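**Visit to the Wenddale guest residence, August**

The delegation from Whitlock was received at the Wenddale residence at 9:30 a.m. by Bendik Hägglund, who manages accommodation for the site. The purpose of the visit was to review how rooms are prepared between stays and how small items are stored.

The residence has 266 rooms on two floors. Most are let for a full term, and turnover is concentrated in late summer. Mr. Hägglund explained that remote controls, cards and printed papers were formerly kept in a central office. Roughly 300 requests for replacement remotes were recorded in the last year of that arrangement, and the residence has since moved to keeping such items in the rooms. Inventory is held in Gridix and updated at each change of occupant.

Members were then shown several bedrooms. Storage is not uniform — residents may use any box of suitable size, and many reuse gift or retail packaging. Boxes are opened on the bed, checked, and returned to the shelf.
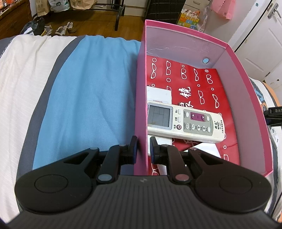
*Open pink box on a bed, with an air-conditioner remote control marked KT-100F lying on a red printed bag.*

The delegation noted that labeling differs from room to room and recommended a common form of room card. Mr. Hägglund agreed to send the current inventory sheet to Whitlock for comment. A return visit, to include the Flarkuritz annex, is planned before the winter term.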